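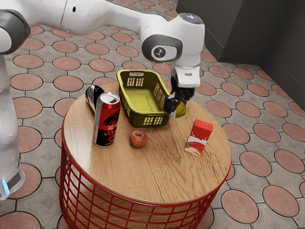
Hello from Drerkham, and sorry this is landing in your inbox at the tail end of January when I promised it for the start. The short version is that the community orchard and fruit share is in decent shape, we've spent most of what you gave us for this stage, and there are two things I need a decision on. The long version follows (you did say you liked the long version!).

Where we were when I last wrote

Back in the fall we'd just finished picking at the Stusberg lot, the press had a cracked frame, and I was fairly gloomy about the back fence. You'd released the second part of the grant on the understanding that we'd get the winter pruning done, sort out the storage, and come back to you with a plan for spring planting. I'll take those in order, more or less.

Pruning

Done at Stusberg, half done at the Charvát place. Stusberg went quicker than I expected because so many of those trees are young and only wanted shaping. The older row along the ditch was another matter. Those apples hadn't been touched in years, and we took the advice of the extension office and spread the heavy cuts over three winters, so they still look pretty shaggy and will for a while. If you drive by and wonder whether we did anything, we did, I promise. We hauled out two trailer loads of brush.

Charvát got held up by ice. We had one good morning there, started at 8:30, and by lunch the ladders weren't safe so I called it. The pears are finished and the plums I'd leave until summer anyway, to keep silver leaf out of them. That leaves the apples by the road, and I'd like those done before the buds start to swell.

Storage

This is the part I'm happiest about. You'll remember we lost a miserable amount of fruit the year before last to plain old rot in the garage. We've now moved everything into the cellar under the grange building, which stays cool without any help from us, and we put up slatted shelves along the long wall. The apples sit in a single layer with newspaper between the late keepers. I go through them every week and pull anything soft, and the soft ones go straight into sauce if they're worth saving and onto the compost if they aren't.

We put 1480 pounds into the cellar in the fall. As of this week we've given out most of it through the fruit share, and the losses have been small enough that I've stopped dreading the stairs. The russets have kept best by a mile. The early reds turned mealy before the holidays, which they always do, and next year I want to push those out the door in the first month and not pretend they're keepers.

One gripe: mice. We had them in by early winter. I stuffed the gap by the drainpipe with steel wool and put hardware cloth over the vent, and it's been quiet since, but I'm not calling it solved until we get through to spring.

The fruit share

We have 60 households signed up, up from a much shorter list last year, and there's a waiting list that I feel bad about. Pickup is still at the grange, 4 to 6 in the afternoon, and folks bring their own bags. I tried a second pickup in the morning for a few weeks and hardly anyone used it, so I dropped it. What people did ask for, over and over, was delivery for the ones who can't drive in winter. We've been doing that informally with whoever has a car going that way, and it works until somebody has the flu. I'd like to put it on a proper footing (see the end).

The recipe sheet was a bigger hit than I'd have guessed. I started tucking one in each bag because people kept asking me what on earth to do with quinces, and now I get stopped in the grocery store about it. The apple butter one has been photocopied so many times that a version came back to me with somebody else's spice amounts on it. Better than mine, too.

The press

The frame is fixed! The welding shop charged us less than the quote and I put the difference toward new press cloths, which I hope is fine; it's all in the spreadsheet. We had it running for cider day, and we were pressing right up until it got dark. The new cloths are much easier to rinse. The grinder is still loud enough to scare dogs and the motor gets hot if you feed it too fast, so I've written "slow down" on the hopper in marker. It'll do another season or two. I'm not asking for a new one, I'm just telling you so it isn't a surprise later.

The fence

Well. The deer got in again, through the same low corner. We lost the leaders on a few of the young cherries and one is girdled so badly I don't expect it to leaf out. I've wired the corner shut for now with a leftover panel, and it's ugly, and it's holding. The real fix is to reset the posts, and the ground is too hard to dig until it thaws. The fencing supplier, Padard, is holding 22 posts for us at last year's price until the end of March, so that part's in hand as long as we pay on time.

Money

The spreadsheet is attached to the same email as this, but in plain words: pruning tools and ladder rental came in under, shelving came in over (lumber, ugh), the press repair came in under, and printing was a bit more than I'd planned thanks to the recipe sheets. Overall we're close to where we said we'd be. There's roughly 100 dollars left in the supplies line and I'd like to keep it there for grafting tape, labels and wax, all of which we'll need soon.

I still owe you the receipt for the second ladder rental. The shop says they'll reprint it. I'll send it on as soon as I have it in my hand.

Spring plan

Most of the planting will be at Charvát, where there's room on the slope above the pears. I'm leaning toward more late keepers, given how the cellar has worked out, plus a couple of crabs for pollination and for the jelly people, who are a powerful group around here. I'd hold off on more cherries until that fence is right. We cut scion wood from the russets while we were pruning, and it's wrapped in damp paper in my fridge next to the milk, much to my family's annoyance. Grafting should be in April, weather depending. If it goes well we won't need to buy nearly as many trees, but I've budgeted as if it goes badly.

I also want to try mulching the whole new row with wood chips from the start. Last summer we were carrying water in buckets by July and I don't want to do that again with more trees and the same number of arms. The town will dump chips for free if we're not picky about when.

What I need from you

First, a yes or no on the fence money. It was penciled in for the next stage of the grant, and I'd like to pull it forward so we can pay for the posts before the price goes up.

Second, delivery. Could a small gas allowance for drivers come out of the outreach line? I've put a figure in the spreadsheet, on the second tab. If outreach isn't the right place for it, tell me what is and I'll move it. I'd like to have it running by next fall, so there's less rush on this one than on the posts.

You're welcome to come out any time, and the ditch row is something to see once it blooms. Wear boots, though, the bottom end is a swamp until May. I'll write again after grafting.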